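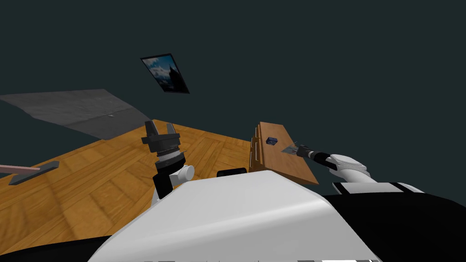
4 min read

About the Plodel Robot Club

We are a school robotics club, and we'd like to start by lowering your hopes. Most pages like this one promise that a child who joins in August will be ready for a career in automation by the following summer. We have read a lot of those pages. We don't believe them and we would rather you didn't believe us if we ever said it.

The club meets twice a week after lessons in the computer room at Plodel. There are 30 members, aged from 13 to 18, and there is a waiting list, though people do drop out once they learn how much of it is sitting still and reading error messages. Nearly all our work is done in simulation. The two-armed robot is a model, the room it stands in is a model, and so are the parquet floor and the picture on the wall. Parents sometimes come to the open evening looking for the real one. We haven't got it. A real one would cost more than the whole science block spends in a year, and we are not convinced our members would learn more from it.

What we do

Each year we pick one household job and try to get the robot to do it. This year's is scraping: the right gripper takes a flat blade and brings it up to a wooden board, and the program has to get the angle and the distance right. It sounds dull. A person can do it while thinking about dinner. Our members have spent most of a term on it and have strong views about wrists.

We chose the job after a long argument. Half the club wanted something that would look good in a film. The other half pointed out that the team from Baneck did that last time and had a robot that could wave nicely and not much else. The second half won, by a small margin, and the first half still brings it up.
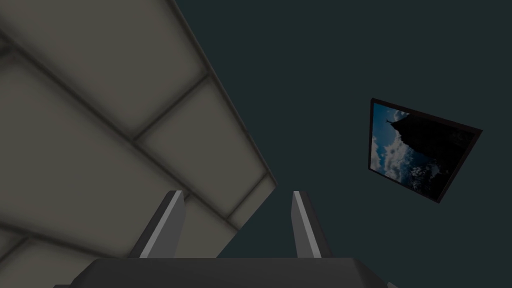 The view past an open gripper, with the picture on the wall beyond.

Members work in pairs. One writes the motion and the other tries to break it, and then they swap. We save views from several places in the model, including ones looking straight past the fingers, and everybody has to learn to read them. They are odd at first. Walls slope, the horizon goes off at a slant and new members tilt their heads at the screen. After a few weeks most stop doing it.

What we don't claim

We don't claim that a job done well in simulation would be done well by a machine in somebody's kitchen. Simulated friction is kind to beginners. Simulated boards never warp, and nobody trips over a simulated cable. We ask every pair to write a page on what their program takes for granted, and we mark that page harder than the code.

We also don't say the club teaches teamwork, resilience or leadership. It may do. We have never found a way of measuring it that we trusted, so it stays off the posters.

As for success rates, please be careful with them, ours included. A pair once told us their program worked in 400 runs out of 400. They had started the board in the same spot every time. When we moved it a little, the number fell so far that they asked us not to put it on the noticeboard. The rule now is 1,000 runs with the start positions shuffled, and the failures get shown first.
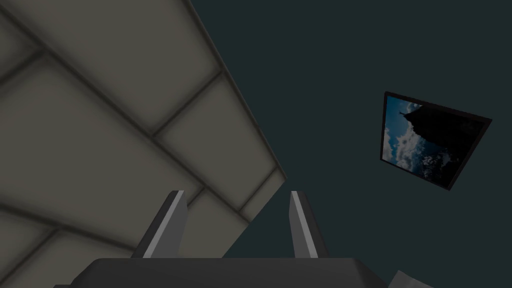

Words: the club's staff editor, Plodel
Updated November 24, 2020

The Plundness Cup

We enter one competition, the Plundness Cup, which is run entirely in simulation and takes 40 teams. We have never won it. Our best result was a place in the second round, where we lost to Solís, whose program was slower than ours and much less likely to drop things. We have since made our own program slower.

We have doubts about the scoring. It rewards speed more than it should, and the judges see only one run. We have written to the organisers twice and had a polite answer once. We'll enter again next year all the same, as the members enjoy it and the feedback sheets are good.

Joining

You don't need to have written any code before. You do need to be able to put up with a gripper that closes on thin air for an afternoon. There is no fee and no kit to buy. If a company offers you a starter set and says our club recommends it, it doesn't.

Come to two sessions before you decide. Ask at the school office for a form, and bring it back signed.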